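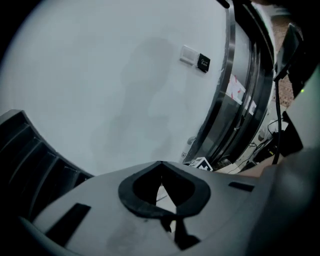

Light gray housing, black rubber ring.

Cedurness Floor Wash, 18 oz concentrate

I've been mixing this stuff in my back shop in Braltcombe for years now, and it's still the thing I sell more of than anything else (sorry, furniture wax, I love you too). It's a plain floor wash for tile and stone. No shine, no wax, no perfume that hangs around till dinner. You put a capful in a bucket of warm water, mop, and go do something nicer with your day!

One bottle makes over 100 buckets if you go easy on it, and most people don't, me included. If your floor feels tacky when it dries, you used too much. Go over it once with plain water and use half as much next time.

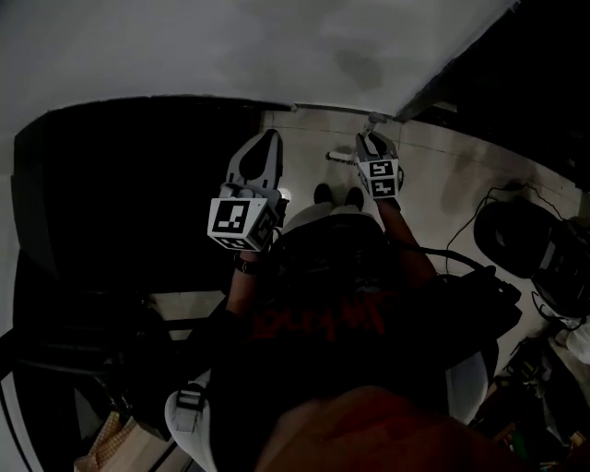 Pale tile is the hardest to keep looking decent, because every bit of old soap shows up as a gray film. If you're switching over from a supermarket cleaner, give it two or three washes before you make up your mind. The first bucket will probably look awful. Mine did.

Please don't use it on oiled wood or on unsealed marble. Keith Ellwood wrote to me after trying it on his oiled oak hallway and we ended up talking on the phone for an hour about how to fix it, so now there's a line about it on the label, in bold.

Sizes and scents
18 oz bottle: plain or lemon peel
53 oz refill pouch: plain only
Lemon peel refills should be back in April. I'm waiting on caps from Heitmann, and the last batch of 200 leaked, so those went straight back.

The old Wedia pump fits the bottle but not the pouch. I still have a box of them, so just put a note on your order if you'd like one and I'll toss it in.

Page updated 2018-03-29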